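Rozália Katona: Pravilel Tour Book, hardback edition

£60.00
In stock
Published by Plindley
Sold and shipped from our own shop

Choose your option:
Standard cloth cover
Cloth cover with slipcase (sold out)

Add to basket
Add to wish list

About this book

The Pravilel Tour Book is the official record of Rozália Katona's tour for the album of the same name. It follows the tour from the first rehearsals to the last night in November, with photographs by Andor Bozsik and notes written by Katona herself. Most of the photographs have not been published before. A small number appeared in the programme sold at the venues, and those have been printed again at a larger size for this edition.

Bozsik travelled with the band for the whole of the tour and was given a pass for every part of the building each night. The book has plenty of stage shots, but more than half of it was taken elsewhere: in dressing rooms, on the bus, in hotel corridors and at the side of the stage before the lights went down. Fans who have followed Katona since the early club dates will recognise several members of the crew.

The notes run alongside the pictures and are printed in Hungarian and English. Katona wrote them during the tour on whatever was to hand, and the text has been lightly edited for length. She writes about the running order and why it changed after the second night, about losing her voice and cancelling a show, and about the long argument over whether to keep the slow version of "Zirow" in the encore. There is also a page on what she eats before going on, which is mostly toast.

The costumes

One chapter is given over to the stage clothes. The silver coat, the green dress with the long train and the short jacket from the encore are each shown on stage and then laid flat, with close views of the stitching and fastenings. The early drawings are here too, including two outfits that were made and never worn. The green dress had to be shortened after the opening night when the train caught on a monitor, and both lengths are shown.

Hair and make-up have their own section after this. It covers the main looks from the tour with a list of the steps for each one. No products are named. The eye make-up from the "Pravilel" video is included at the request of the fan club, and there are several pages of fan photographs showing their own versions of it.
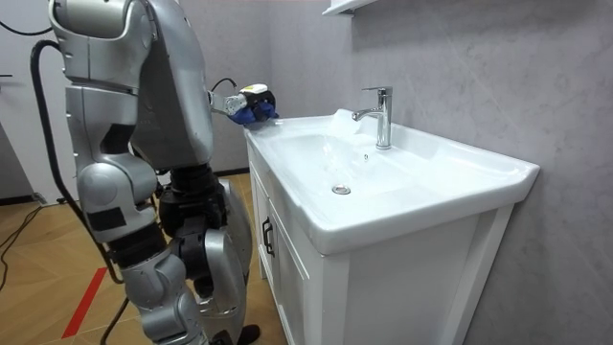 The final chapter deals with the last night. Bozsik took pictures from the afternoon soundcheck until the loading doors closed, and they are printed in order with the time of day beside each one. The setlist from that night is reproduced at full size on a fold-out page, with Katona's changes in pen.

Paper and binding

The book is printed on Hyvönen matt paper, with the black and white section on a slightly heavier sheet from the same maker. The pages are sewn, so the book will open flat on a table without strain on the spine. The cover is dark grey cloth with the title stamped in silver on the front and spine. There is no dust jacket. A ribbon marker is bound in.

The stamping on the cover can wear if the book is pushed in and out of a tight shelf. We suggest storing it flat or leaving a little room on either side. Marks on the cloth can be brushed off with a soft dry brush. Please don't use water or cleaning sprays on it.

Edition size

1,580 copies have been printed. Of these, 1,490 are for sale and carry a number on the last page. The others went to the band, the crew and the people who appear in the book, and are not numbered. There will be no second printing of the hardback. A paperback with fewer pages may follow, but no date has been set and we can't take orders for it.

Numbers are given out in the order that books are packed. We are not able to hold or swap a particular number.

Signed copies

Copies sold from this page are not signed. Signed copies were offered to fan club members first and have now all gone. Please be careful with signed copies offered elsewhere. Katona signed on the title page only, in silver ink, and each signed book was sent out with a card bearing the Plindley stamp and the same number as the book.

Limit per customer

You can order up to 5 copies. Orders above this will be reduced and the difference refunded to the card you paid with. Shops that would like to stock the book should write to us through the trade page.

What you receive

Pravilel Tour Book, hardback, cloth cover
Fold-out setlist, bound in
Ribbon marker
Protective card sleeve

The poster shown in the early announcement was only for orders placed before publication and is no longer included.

Delivery

Books are packed in a card sleeve inside a stiff outer box. Orders placed before midday are normally sent the next working day. You will get an email with a tracking link when the parcel leaves us. Someone may need to sign for it, so please give an address where a person will be in.

We deliver to most countries. Customs charges are not included in the price and are paid by the person receiving the parcel. If you order the book together with something that is not yet out, the whole order will wait until everything is ready. Place two orders if you want the book sooner.

Returns

If your copy arrives damaged, send us a photograph of the book and the box and we will replace it while we have stock. Keep the packaging until you have heard from us. Unwanted books can be returned unread in the original sleeve. The cost of posting them back is yours unless the fault is ours.

Questions from customers

Is the music included?
No. The book does not come with a CD, a record or a download. The Pravilel album and the live recording are sold separately.

Is the text the same in both languages?
Yes, apart from the song lyrics, which are given in Hungarian only.

Does the book cover the summer festival dates?
No. It covers the indoor tour only. There is one festival picture, in the introduction.

Will the slipcase come back?
No. The slipcases were made in a single batch and can't be bought on their own.

Is it suitable for younger fans?
There is some strong language in the notes. The photographs are suitable for all ages.

Also in the shop

Pravilel, the album, on vinyl and CD
Zirow, single, coloured vinyl
Tour T-shirt, grey
Enamel pin, green dress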